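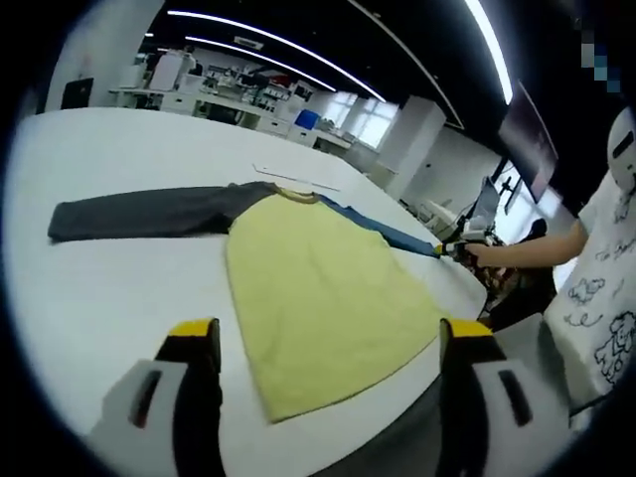
The handbook on garment handling that Cenari put out this winter runs to 88 pages, and its editor says most of the arguments were over the first seven. Those pages cover what has to be agreed before any folding starts: how a garment is laid out, which parts have names, and who holds what. "People skip it and go straight to the grip settings," she says. A shirt spread flat on a white table, with a yellow-green body, one dark grey sleeve and one blue one, makes the naming rule easy to follow. Each sleeve is called by its color, never left or right, as two people with hand-held grippers may be standing on different sides of the table.

The rule came from Stodholm, where an early draft was tried on 191 folds. "We had operators who agreed on everything and still went for the same cuff," she says. The draft said "wearer's left." It was changed in February.

She is less sure about the section on sharing a garment. It says that one operator takes hold first and says so out loud, and the other waits for the word before closing. Gretska wanted a fixed time limit there. She didn't.

"A time limit makes people hurry, and cloth doesn't care about your limit," she says. "If it slips, you lay it out again from the start. That's written down too."
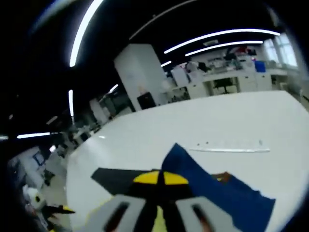
Tools left on the table were another sore point. The handbook lets a measuring tool stay out if it is clear of the cloth for the whole fold, and some readers find that too loose. She has kept it in – for now – on the grounds that a stricter rule was ignored by everyone who tried it.

The Eshun edition will add a page on dark fabrics, where edges are harder to tell apart. It will also drop the sign-off sheet, which asked for four signatures. "Two is enough," she says. "One from each side of the table."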